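The Long Road of a Very Short Story

By Nobuhle Khumalo
2025-05-01

The story that opens the new issue of Plornis is 520 words long. It has two characters, a ferry and a dog, and it can be read in the time it takes to boil an egg. Yasaman Ranjbar started writing it nine years ago. 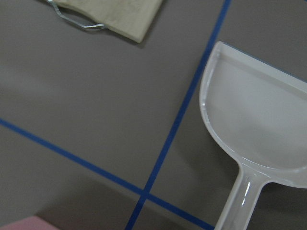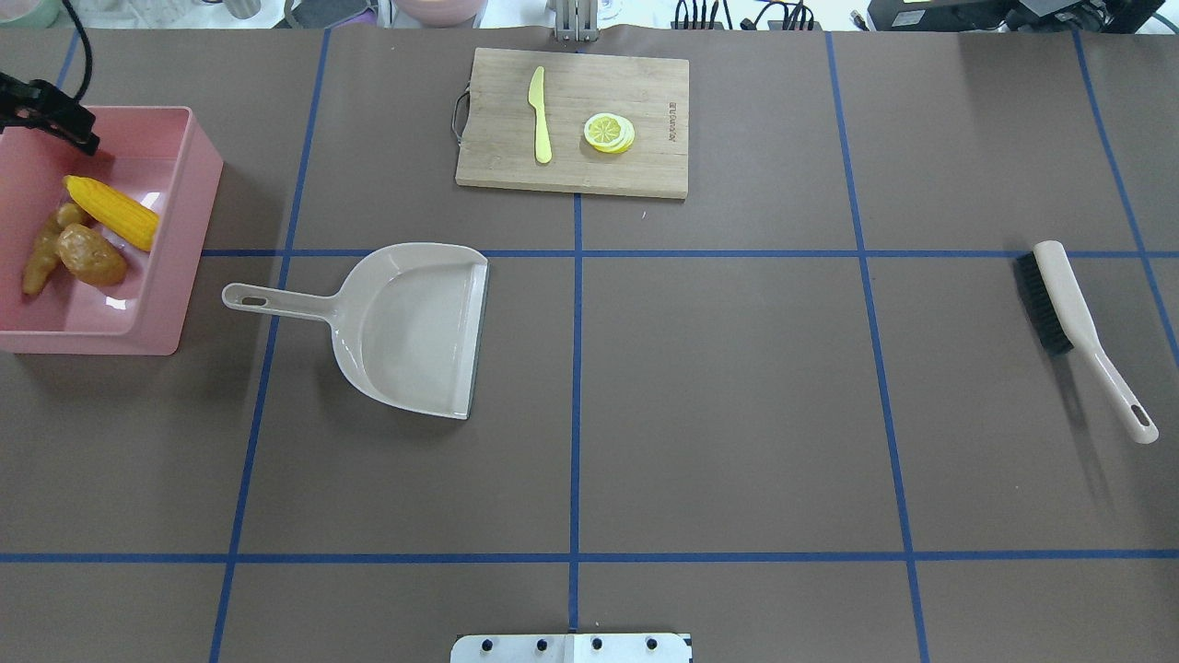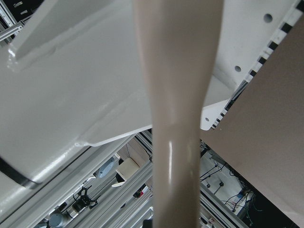
Ranjbar's first draft was a novel, or the front end of one. She had 131 pages about a ferry pilot named Yammine who works a river crossing in a country that has just changed its name. There was a smuggling plot, a brother in prison and a long section about engine repair. She sent the first three chapters to two agents. One never answered. The other wrote back that she liked the river.

"I liked the river too," Ranjbar says. "I had no idea what to do with that, so I put it in a drawer."

It stayed there until she took an evening class in short fiction taught by Arash Shokri, who has published two collections and has taught the same ten-week course for most of his working life. Shokri's main exercise is a plain one. Students bring in something they have given up on and cut it to a third. The next week they cut it to a third again. They can't add anything until the fourth week, and by then, he says, most of them don't want to.

Ranjbar lost the smuggling first, then the engine. The brother hung on for a long time. When he finally went, the story had shrunk to a single crossing at dusk, with Yammine at the wheel and one passenger, a woman carrying an old dog wrapped in a coat. The two of them talk about the fare. The woman doesn't have it. By the end we understand that she isn't planning to make the trip back.

That version ran to 1,400 words, and Ranjbar thought it was finished. She sent it to Plornis in February of last year.

Plornis comes out twice a year and prints only stories of 600 words or fewer. Its fiction editor, Pejman Karimi, doesn't make exceptions. He does write letters, though, and Ranjbar got one. It ran to two pages, longer than some of the stories he publishes.

"He had underlined every sentence where I told the reader what the dog meant," she says. "I didn't know I'd done it so many times."

Karimi reads submissions on paper, in the order they arrive, and he reads them all the way through. The last reading period brought in 267 stories. He took 11. I asked him what he was looking for and he said he tries not to look for anything, then thought it over and admitted he has a weakness for jobs. He likes to read about people who are at work. He has printed stories about a piano tuner, a meat inspector and a woman who paints the lines on parking lots.

"If somebody is doing their job, I already know a lot about them," he says. "I know what time they got up. The writer doesn't have to tell me."

He and Ranjbar traded drafts for most of a year. She kept them all, and she let me read through them at her kitchen table over a long afternoon. The early changes are large. The fare conversation drops from a page to four lines. A description of the far bank goes, comes back, and goes again. After the sixth draft the changes get so small that I had to hold two sheets side by side to find them. In one version the woman "sets" the dog on the bench. In the next she "puts" him there. Two drafts later she is back to "sets."

There was one real fight, about the ending. Ranjbar's ended with the ferry touching the dock and Yammine refusing the woman's ring as payment. Karimi wanted to stop sooner, midstream, with the ring offered and no answer given. Ranjbar thought that was a cheat. A ferry pilot would have an answer, she told him. He'd have had to give one many times before.

They asked Zohreh Jafarzadeh to read both. Jafarzadeh copyedits the magazine and is usually the last person to see a story before it goes to the printer. She said the ending was fine either way and the trouble was in the second paragraph, where Yammine notices the woman's hands. If he sees the ring there, she said, the reader is waiting for it, and it hardly matters where you stop.

Ranjbar took out the hands. The ending she'd written stayed in.

The printed story is called "Patier," after the name of the ferry. I've now read it enough times to know parts of it by heart, and I still slow down at the line where Yammine cuts the engine to let the dog sleep. In the first draft, the one with 131 pages, that line is on page 88. It's the only sentence to come through every version with no changes at all.

I asked Ranjbar if she misses the rest of the book. She misses the brother, she said. She has been writing about him again – a separate story, set after he gets out, with no river in it. The current draft is 200 words over Karimi's limit, and she hasn't decided who to send it to.

The spring issue of Plornis is out now. Submissions for the next one open in the fall.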